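The Arm Doesn't Get a Sore Back. So Who Gets the Raise?

By Elżbieta Kubiak
25 May 2018

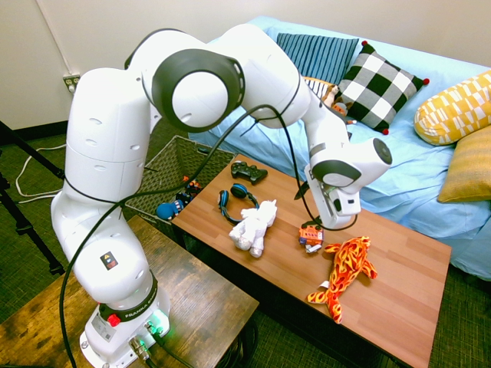

The arm over the coffee table, toys and headphones waiting to be put away.

I clean furnished apartments for a living. Well, I used to, full time. Now I do it three days and the other two I work on the tidy-up project at Plirosia, which manages the short-stay places I clean. So I've got a foot on both sides and I'm writing this fast before my shift, forgive the mess.

What people picture when they hear "robots in cleaning" is a vacuum. A round thing bumping the baseboards. We've had those for years and nobody lost an hour over them, you still had to pick everything up off the floor first. Picking up is the job. Ask any cleaner who does family units. Toys, chargers, headphones, controllers, socks, half a puzzle. The scrubbing is maybe a third of it. The rest is bending down and deciding where things go.

That's the part they want the arm to do. The bending and the deciding.

First time I saw the setup I laughed. A living room, a nice one, sofa with a blue sheet over it and too many cushions, a wicker basket of toys behind the coffee table. And bolted to a little side table this big white arm, reaching over like a heron. It was after a little orange-and-white toy, some boxy figure, we never agreed what. I could've cleared that table in the time it took the thing to make up its mind.

I don't laugh now. Not because it got fast. It's still slow. But slow at two in the morning costs the company nothing, and slow in my shoes costs them overtime. That's the sum that matters and everybody in the break room worked it out well before the managers said a word.

How we were told. Badly. Hubert Domański, who runs operations and who I'll say is a decent man, put up a slide that said "freeing our people for higher-value work." No one asked what the work was. We were too polite and also it was nearly time for the bus. Then a memo in November, one page, the word "efficiency" in it five times. My friend Stanisława Kołodziej kept hers, it's taped inside her locker door.

Stanisława has done this work longer than me. Her knees are shot. If you want the case FOR the machine she'll make it for you. She says a person shouldn't spend thirty years on carpet on their hands and knees so a tourist can find the remote. She says if the thing wants the toys it can have the toys. I agree with her! I've had the wrist brace. I've had the back. I know what a coffee table is at the wrong height for, which is everything.

But then she says the other thing. Where do I go. Because the heavy bit of the job and the light bit of the job come in the same paycheck. Take away the picking up and what's left is bathrooms. Eight hours of bathrooms. Used to be you'd do the shower and the toilet and then you'd get the living room as a sort of rest, put a cushion straight, look out the window a minute. It's not written on any time sheet that the living room is the rest. The people who draw up the plans look at a task list and they see minutes. They pull out the minutes a machine can have and push the remaining ones together, and that's your new day, with all the air squeezed out.

I've raised this in meetings. To be fair I got listened to by Yen-ting Lai, who's the engineer, and who had honestly never thought about it. Why would you. Yen-ting asked me to write down a real day, in order, including sitting down. I did. It was two pages. Hubert read it as well, and I know he did because he asked me what "stair chair" meant. (It's when you sit on the stairs.)

Now the two days a week I spend with the arm. I set up rooms. I mess them up the way guests mess them up, which is a skill, it turned out the engineers couldn't do it. They'd lay things on the table like a shop window. Nobody's kid leaves a controller square to the edge. I'd come behind and put the plush toy half under something and shove the headphones around so the band sticks up. Then the arm has a go, and I say what I'd have done.

And what I'd have done is where it gets interesting to me and expensive for them. Take a soft toy. To the machine it's a thing on the table, the basket is where things go. Fine. But if a family is staying on, not checking out, you don't put the kid's dragon in the basket. You sit it up on the sofa against a cushion so the kid sees it when they come in. Every cleaner I know does this. It isn't in the manual, there's no training on it, guests mention it in reviews all the time and the company takes the stars. I tucked a little plush in between two cushions one day without even thinking and Yen-ting asked why, and I had to stand there and work out why. Took me a good while to answer.

So what am I selling them, in those two days? I think it's that. Thirty of us know where the dragon goes. Once it's written down and the machine can do it, the knowing belongs to the company. I got paid my normal hourly rate to hand it over. Same as for bathrooms. I asked for more and was told the rate is tied to the job title and my title's still Room Attendant. So change the title! They're "looking into it."

My brother-in-law, Fletcher Kereama, worked at a warehouse for a firm called Zellier that went through all this before us. Different work, boxes. He says the machines themselves were the easy part and he got fond of them. What changed was the talk. Before, if an aisle was a mess you yelled over to whoever. After, you told a screen. He'd do whole shifts without using anybody's name. The pay was okay and the injuries went down, he's clear on that, he doesn't want to go back to the lifting. He left anyway. I think about that more than about the layoffs, and there were layoffs.

We work in pairs, see. Two to an apartment, always have. One starts in the kitchen and one at the back and you meet in the living room, and that's where you talk. I learned most of my English in other people's living rooms. I found out Stanisława's daughter was getting married while we folded a sheet over a sofa. If the arm has the living room then there's no meeting in the middle, and if there's no meeting in the middle somebody is going to notice you don't need a pair. One person, bathrooms and kitchen, out. I'm not guessing, it's been in a draft schedule. It was taken out again after we kicked up a fuss, and drafts come back.

I should say what the bosses say, since they let me write this without reading it first. They say they can't hire. True. Plirosia has had the ad up for ages and people come for a week and go. They say the work hurts people. Also true, see above. They say guests want to check in earlier every year and that's true as well, and it's the guests who should maybe be ashamed of that one. Hubert says if the company down the road gets cheaper first then none of us have a job to argue over. I don't have a good answer to him there. I notice it's always the answer, whatever the question was, but that doesn't make it wrong.

My view, for what its worth. I'm not against the arm. Let it have the floor-level stuff, the table-level stuff, all the stooping. But there's some things I want first and I want them before it leaves the practice room, because after is too late.

Don't squeeze the day. If the machine takes an hour, we get part of that hour back as an hour. Not as another bathroom. Yen-ting told me once that you'd never run the arm with no gap between jobs, it'd be bad for it. Well.

Pay the people who teach it. Proper rate, proper title. If an outside consultant came in and explained to them how a guest's kid leaves a room they'd pay a fortune and give him lunch.

Keep the pairs. I don't care if it looks wasteful on the sheet. When Stanisława slipped in a wet tub it was me that heard it, from the next room. The arm hasn't got ears and it isn't going to come running.

And tell us to our faces. No slides, no memo. Come and sit on the stairs for ten minutes and say which jobs and how many and by when. We can take it. We've been taking it. What wears people down is guessing, the whole shift, whether the person telling you it'll be fine has seen a different page than you.

I'm down for the practice room again tomorrow. They want more soft toys this time, the hard ones are going okay. I've got a bag of them by the door from my sister's kids, and I've promised all of them back.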